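Nesallow launches room-clearing service for students and lodgers

For immediate release, June

Nesallow, the home tidying and packing firm, is to offer a new service for people who live, sleep, eat and study in a single room. The service is called Bellia and opens for bookings this month.

Bellia is meant for student halls, shared houses and rented rooms where the bed is often the only large flat surface. Snacks, shopping and spare bedding tend to gather there during the day and have to be moved again at night. 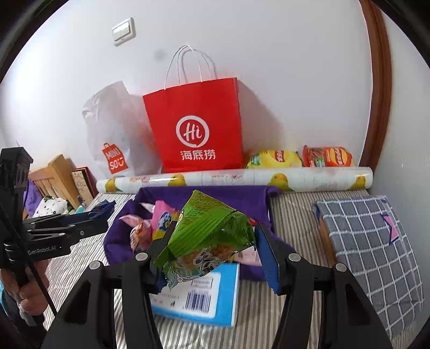
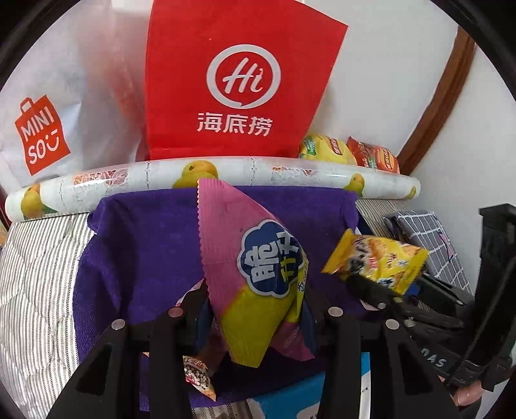 Snack packets and a purple cloth on a striped bed.

Under the new service, one member of Nesallow staff spends a single visit in the room with the customer. The bed is cleared first. Everything on it is sorted into food, paper and packaging, fabric, and things that belong somewhere else in the room. The customer decides what stays. Nothing is thrown away without their say-so.

Food is dealt with before anything else. Unopened packets are put into one lidded box, with the soonest date at the front. Opened packets are clipped shut or finished, and empty wrappers go straight into a bag for the bin. Boxes of food are opened flat if they are empty and kept as they are if they are not. Customers with an allergy are asked to say so when they book so that those items can be boxed separately.

Fabric comes next. Throws, blankets and loose cloths are shaken out of the window or over the bath, then folded to the width of the shelf or drawer they will live in. Mats are rolled and stored upright beside a wardrobe or behind a door where there is room. Pillows stay on the bed. If the bed cover needs washing, it is taken off at this point and the customer is shown how to fold the spare one.

Paper carrier bags are kept if they are sound. Nesallow staff use them during the visit for sorting, and the customer is left with no more than 5 at the end. The rest are flattened for recycling.

The service grew out of a trial in Skála, a block of single rooms let mainly to students. Residents there were offered a free visit and asked to fill in a short form before and after. Nesallow received 100 completed pairs of forms. The most common complaint in the first form was having to clear the bed before going to sleep. The second most common was finding food that had been forgotten under something else.

A number of changes were made as a result of the trial. The first version of the visit began with the desk, and residents said this left them with nowhere to put anything down. Starting with the bed gave them a clear space to work on for the rest of the visit. The food box was also made shallower after several residents reported that they could not see what was at the bottom, and its lid is now clear.

"We had planned the visit round the desk and the wardrobe, and the forms told us we had it the wrong way about," said a spokesperson for Nesallow. "People in one room put everything on the bed. They have friends in, they share a few packets of something, they unpack a parcel. We are not asking them to stop doing that. We want them to have somewhere for it all to go afterwards."

The lidded food box is supplied by Zunuvine, which makes storage for small rooms. It fits under a standard single bed frame with the lid on and can be washed in a sink. One box is included with each visit. Customers can order more, but Nesallow says most of the rooms in the trial needed only one.

A Bellia visit costs £50 and includes the box, bin bags, clips and labels. There is no charge for travel within the Nesallow area. Rooms shared by two people can be booked as one visit provided both are present. Bookings made by a landlord or hall need the agreement of the person living in the room, and staff will not start work if that person is out.

Visits are available from 9am, and the last start time is 4pm. Customers do not need to tidy beforehand and are asked not to, as the order in which things have piled up helps staff to see what is used most. A chair or other seat should be left free if possible. Pets should be kept elsewhere during the visit.

The service does not cover deep cleaning, carpet washing, pest control or the removal of furniture. Staff will move a bed away from the wall to clear behind it if this can be done safely by two people, one of whom may be the customer.

Nesallow is also offering a packing visit for those leaving a room at the end of term. It follows the same order, with food first and bedding last, so that the bed can be slept in on the final night. Snacks and dry food that the customer does not want to carry home can be left in a box for other residents where the building allows it. Packing visits are the same price but do not include the Zunuvine box.

Bookings can be made through the Nesallow website or at its office during opening hours. Customers should quote reference 2921 to book a Bellia visit. Halls and landlords wishing to arrange visits for several rooms should contact the office directly.

Notes to editors

Nesallow provides tidying, sorting and packing help in private homes and rented rooms.

Bellia is the name of the single-room service only. Existing services for flats and houses are unchanged.

A copy of the blank trial forms is available from the press desk on request. Completed forms will not be released.

Ends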